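Curnolier Sweets Table – Your Questions Answered

Hello and welcome! If you've found your way to this page, you're most likely planning a wedding, a shower, a big birthday or a school do, and somebody has put you in charge of the lollies. We've been helping people fill cups and bowls with wrapped sweets for a good while now, and the same questions come up every week, so Annick sat down one Sunday with a pot of tea and wrote out the answers. Have a read through, and if yours isn't covered, there's a note at the bottom on how to reach us.

How many sweets should I allow for each guest?

Our usual answer is five per person if there's cake as well, and a few more if the sweets are the main event. Children will take more than that and grandparents will tell you they're not having any, then go home with a pocketful, so it does tend to even out. For a party of 40 we'd suggest buying a little over and keeping the extra bag in a cupboard where you can top up from it later in the evening.

Do I have to use wrapped sweets?

You don't have to, but we do favour them. Wrapped ones can be set out hours ahead, they don't stick to each other on a warm afternoon, and nobody minds if a few have been handled by small fingers. Foil is our favourite of the lot. It catches the light beautifully when the lamps come on, and it comes in such soft colours these days. If you'd like unwrapped sweets too, keep them in their own bowl with a spoon, and put them out last.

What colours go best on a timber table?

Pale wood is a very forgiving thing to work with. Silver, soft green, cream and dusty pink all look lovely on it. Stronger colours are fine too, though we'd stick to one or two of them so the table doesn't start to look like a jumble sale. On darker timber, go lighter with the foil or the sweets will disappear a bit once evening comes.

We're often asked whether a cloth is needed. If your tabletop is nice, leave it bare! A cloth slides about and the cups slide with it. A wipe with a barely damp tea towel, then a dry one, is all the preparation most tables need.

Should I use cups or bowls?

Both, if you have them. Clear plastic cups are wonderful for single serves that guests can carry off with them, and a clear bowl is better for the spot where people stand and chat and help themselves. We like see-through containers because the sweets do the decorating for you. You can also tell at a glance when one is running low, even from across the room with a plate in each hand.

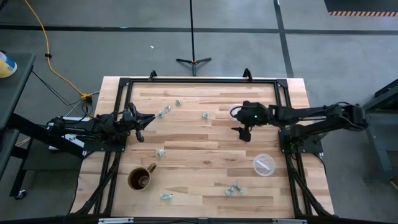 As for mugs, we get asked about those more than you'd think. A mug is a perfectly good home for wrapped sweets on a kitchen table or an office desk. It's a bit less practical for a crowd, as people can't see what's inside and tend to fish around, but for a family gathering it's a cosy touch and saves you buying anything new.

My sweets always look messy once they're out. What am I doing wrong?

Nothing at all. Crinkly foil never lines up, and we'd encourage you to stop trying. A few loose sweets scattered between the containers look relaxed and inviting – people feel they're allowed to take one. Leave them in ones and twos with plenty of bare table between, and you'll find the whole thing looks quite deliberate. Where it does go wrong is when the loose ones pile up along the edge, where sleeves catch them and they end up on the floor.

What's the quickest way to fill the cups?

Tip a small amount onto a clean table first, spread it out with your hands, and pick from there into the cups. It sounds slower than scooping straight from the bag, but it isn't, and you'll spot any torn wrappers as you go. Hui-mei Lam, who packs most of our orders, can do fifteen cups in the time it takes me to find my glasses. Her method is to put three sweets in every cup, go back to the start, and then share out whatever is left over. That way you never reach the last cup with nothing to put in it.

How far ahead can I set everything up?

The night before is fine in a cool room. In high summer we'd wait until the morning, and keep anything with chocolate in it well away from windows. If you have a dog or a cat, please cover the bowls, or better still close the door. Foil and chocolate are both bad news for pets.

Which sweets do you recommend?

For foil-wrapped mints and toffees, the Nugroho range is the one we come back to again and again, and it comes in most of the soft shades people want. Zultness make a nice fruit chew if you'd like something for the children. We keep sample bags of both at the shop, so do come in and try before you settle on anything. Our new colours arrive each April.

What do I do with the leftovers?

Pop them in a jar with a good lid and they'll keep for weeks, although in my house they've never been given the chance. Unopened bags can come back to us for a refund within 15 days, as long as the seal is whole. The clear cups can be washed by hand in warm soapy water and used again – please don't put them in the dishwasher, they come out a very odd shape.

Do you hire out bowls and stands?

We do! Bowls go out in sets, and you're welcome to collect them the day before your event. Stands are booked through our friends at Relevora, who have more room for storage than we do. Let us know when you place your order and we'll sort out both bookings together, so you only have the one pick-up to think of.

How can I ask a question that isn't here?

Ring the shop and ask for Annick Brunet, or leave a message after hours and one of us will call you back. Mornings are quieter, and you're more likely to catch us with time for a proper chat.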